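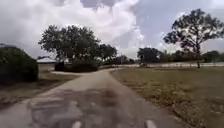
# Teaching Varkus to Stay on the Path

*Updated 12th January*

By the time you reach this page your Varkus should be driving nicely by hand, with the wheels turning the right way (both of them!) and the stop button tested more often than you thought necessary. If it isn't there yet, go back to the drive page first, and please don't feel bad about it - mine spent most of December on blocks on the bench at Clostance, spinning its wheels at me.

What we're doing now is getting it to find the edges of a concrete path and stay between them. It uses one camera and a small board, and there's no map at all. You'll want an afternoon for it, and a friend to carry the laptop.

## What you need

- Your Varkus, with the batteries charged
- The camera bracket from the body page, plus 4 screws
- A laptop that can reach the robot outdoors
- A tape measure and a roll of masking tape
- A stick of sidewalk chalk

## 1. Set the camera

Mount the camera so the lens is 45 cm off the ground and tilt it until the horizon sits near the middle of the picture. I used to point mine much farther down, thinking more pavement would mean better steering, and all it got me was a robot that saw every bend too late and wobbled its way into them.

Leave a little of the front body showing at the bottom of the view. It's handy when you're looking back through a drive, and if the bracket slips you'll notice right away that the nose has moved. Then mask that strip out in the settings so the edge finder never looks at it:

```
camera:
 height_cm: 45
 mask_bottom: on
 mask_corners: on
```

Turn on `mask_corners` too if your housing pokes into the view up top. A dark wedge in a corner does no harm to the steering, but it fools the exposure a bit on bright days.

## 2. Pick a place to start

Choose a path with grass or dirt on both sides and good open space around it. We take ours to the park paths at Vumerham, and I go for a cloudy day when I can get one. Strong tree shadows are a lesson for later on.

Drive by hand over any road or curb, with someone watching for cars, and only switch to path mode once all the wheels are on the path itself. The edge finder is looking for a pale strip with something different on either side, and a road running crosswise gives it nothing of the kind.

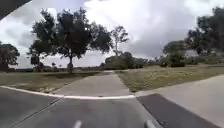
*Looking over the asphalt to the start of the path. Stay in manual until you're well past the curb line.*

## 3. Record a slow drive

Set the speed limit to 25 percent and drive the path by hand, keeping to the middle as well as you can. Go out and come back, because the same stretch looks surprisingly different from the other end. Don't skip the ugly parts, either! A dark patch in the pavement that spreads nearly from side to side is exactly what you want in your recording, and so is any ragged bit where the grass creeps over the concrete.

When you're back at the bench, run the labeling tool and drag the edge lines wherever it has guessed badly. On patched concrete it loves to draw an edge along the patch. Pull the line back out to the grass, save, and carry on. I put the radio on for this part.

## 4. Tune the edge finder

There are two settings worth your time. `edge_contrast` decides how different the ground has to look before it counts as an edge, and `edge_smooth` decides how much the robot trusts what it saw a moment ago. I start contrast at 39 and go down in small steps until dry, sandy ground shows up as an edge again. If you go too low, every scuff becomes a wall.

Nattawut Kaewmanee wrote the smoothing code (thank you, Nattawut, I know you're reading) and his advice is to leave it alone until the contrast is right. I ignored him for two weekends, and I'd like those back.

## 5. Tell it what to do at a fork

Path mode has a setting called `fork_prefer`, and you have to choose `left` or `right` before you set off. Leave it at `none` and the robot will aim for the middle of everything pale it can see. Where our path splits in two, with the left branch heading for the small pale building and the right one curving away, the middle is the wedge of grass in front of the hedge. The inner corner there is rounded, too, so there's no sharp point for the edge finder to grab on to. Chalk a line a few steps before your own fork and make that the spot where you check the setting, thumb resting on the stop button.

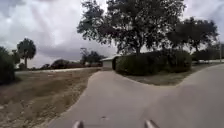

Branch choice should be tested at walking pace, one side at a time, and I'd do all the lefts before changing over to the rights so you don't lose track of which setting is loaded. Watch the edge lines on the laptop as the robot comes up to the split. With `fork_prefer: left` the right-hand line should let go of the big outer curve and move over to the near side of the grass strip between the branches, and it should do that before the robot reaches the junction. If the line hops back and forth, raise `edge_smooth` one step and try again.

## If it still wanders

- **Drifts steadily to one side:** the camera is twisted in its bracket. Line it up with a strip of masking tape on the workshop floor.
- **Stops at dark patches:** record more drives over them, then relabel.
- **Cuts the bends:** tilt the camera up a little and slow down.
- **Loses the path completely:** check the lens for mud. It's very often mud.

Save your settings under a new name before you change anything else, and copy them to the Duan board as well if you're using one. The next page covers shadows, and you'll want these settings to come back to.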